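Gondcombe House Handbook
Search the handbook Enter a word or section number Go
13 December 2021
By the Gondcombe handbook desk

Section 4: Clearing and resetting the round table

The kitchen table is the best place in the house, and by mid-afternoon it usually looks like it! Packets, bottles, tissues, the post, half a bunch of spring onions. This section takes you from a full table to a bare cloth, ready for supper, homework or a good big jigsaw. It replaces the old one-page sheet from July and can be read without the sections before it.

You will need:
- a bin with a wide mouth
- a second bag or box for recycling
- a damp cloth and a dry one
- a tray for things that live in other rooms

4.1 Before you start

1. Bring the bin to the table. Put it down close to the edge of the cloth, on the side you'll be working from, so that your arm makes a short trip and your feet make none.

2. Push the chairs and stools back far enough to get all the way round.

3. Look the whole table over before you pick anything up. Tubes and small bottles are the ones to find first. They lie flat, they roll behind cartons, and they are very often things you want to keep.

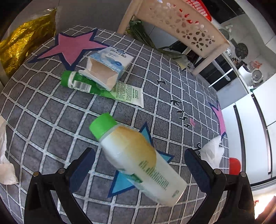
Fig. 4a. Bottle with green screw cap, opened carton and "kamille" tube on the star cloth.

4. Put everything you are keeping on the tray. Hand cream, keys, pens, the good scissors. Do this in one go and then carry the tray well out of the way (the worktop will do).

Note: If a carton has been opened, tip it and check right down in the corners. Leaflets, spare caps and the last sachet all like to hide there.

4.2 Soft things first

Tissues, wrappers and thin bags take up a huge amount of room for what they are, and lifting them off is the fun bit, because the table seems to double in size in a few seconds.

5. Gather the tissues. Work from the far side towards yourself and don't shake them out over the cloth.

6. Pick up plastic bags by the middle and feel for anything left inside before you let go. A bag that crackles but has some weight to it goes back on the table for a proper look.

7. Flatten what will flatten. Foil bags can be stood up at the edge of the table while you decide on them, as they tend to spring open again however firmly you fold them.
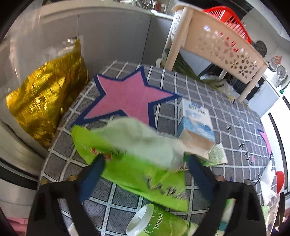
Fig. 4b. Green bag, with the small carton still to go.

Caution: Used tissues go straight into the bin and never into the recycling box. Wash your hands before you handle food, plates or cutlery again.

8. Go over the cloth for stray labels and scraps of paper. A printed pattern hides them wonderfully well, so run a flat palm over the stars as well as looking.

4.3 Bottles

Bottles get a stage of their own in this edition, and we're very pleased with how much easier it makes things.

9. Check that the cap is on and tight before you lift. If the cap has gone missing, keep the bottle upright and take it to the sink.

10. Read the label. Anything you mean to buy again can go on the shopping list now, while you have the name in front of you! Juice bottles are especially handy here, as the wording you need is normally in large print on the front.

11. Hold the bottle round its widest part. Slim ones turn in the hand quite easily, and a gentle, even grip works better than a hard squeeze.

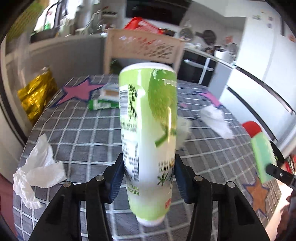

Fig. 4c. Slim juice-style bottle, base up, "100%NFC" on the label.

12. Empty and rinse any bottle that is going for recycling, and let it drain by the sink. Follow your own council's rules on caps and sleeves; they vary a great deal from place to place and this handbook can't keep up with them.

Note: Leave toys where they are until the rubbish is gone. Stage 4.5 deals with them, and children are much more willing to help once they can see a clear patch of table to play on.

4.4 Boxes and the last few bits

13. Save boxes until the end. They are light and stand up nicely by themselves, so they don't get in your way.

14. Fold a box flat if there is space for it with the card. For one that is going in the bin, lower it in and let go when it is over the middle. Dropped from a height it will bounce off whatever is already in there.

15. Keep an eye on the level. When things start to sit above the rim, stop, press down with a folded bag over your hand, or change the liner.

Caution: Never press down on a bin that has glass, tins or razor blades in it. 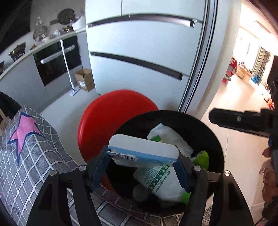
4.5 Resetting the table

16. Wipe the cloth from the centre out to the edge, following the curve round. Catch the crumbs in your other hand.

17. Dry it with the second cloth. Star prints look so bright when they've just been wiped!

18. Straighten the cloth until it hangs to the same depth all the way round, then slide the stools back in.

19. Return the toys, and bring back only those things from the tray that belong on the table. The rest of the tray goes round the house with you.

20. Put the bin back in its place and fit a fresh liner if you need one. Spare Pornia liners are listed with the other stores in Section 9.

For stains and candle wax, see Section 5.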